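# Taking the processor out of an old Dell desktop

If you've never lifted a processor out of a computer before, take heart, it's a ten-minute job and most of that is moving other things out of the way. I put it off for months myself (the poor Dell sat under my desk with a box of holiday lights on top of it), and then it was done before my coffee got cold.

Unplug everything, hold the power button in for a few seconds, and lay the case on its side on a good solid table. Mine is an old Kollby with a scratched top, so I don't fuss over it. Take off the side panel, unplug the fan, and loosen the cooler screws a little at a time, going corner to corner. If the cooler won't budge, twist it gently back and forth. Please don't yank! Wipe the old paste off the metal lid with a lint-free cloth and a drop of rubbing alcohol. 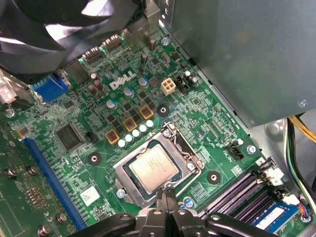

Now for the lever. Press it down a touch, ease it out sideways from under its catch, and let it swing all the way up. It can feel stiffer than you'd like, and a bit of creaking is normal. Then open the metal plate that holds the processor down. Before going any further, look for the little triangle on one corner of the chip and make a note of which way it points, because you'll want that later.

Lift the processor straight up by its edges, with no sliding and no tilting while it's still in the socket. The socket on this kind of board has tiny springy pins in it, and one bent pin can spoil your whole afternoon.

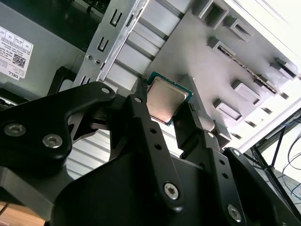 Keep your fingers off the gold contacts underneath, and set the chip down in a plastic clamshell or an anti-static bag. I keep mine in an Arell parts box with a label saying which computer it came from.

If the socket is going to stay empty for a while, snap a plastic cover over it to keep the dust out. To put a processor back, match up the triangle and the notches, lower it in without pressing, close the plate, and bring the lever down again. Fresh paste goes on before the cooler, and a dab the size of a pea is plenty.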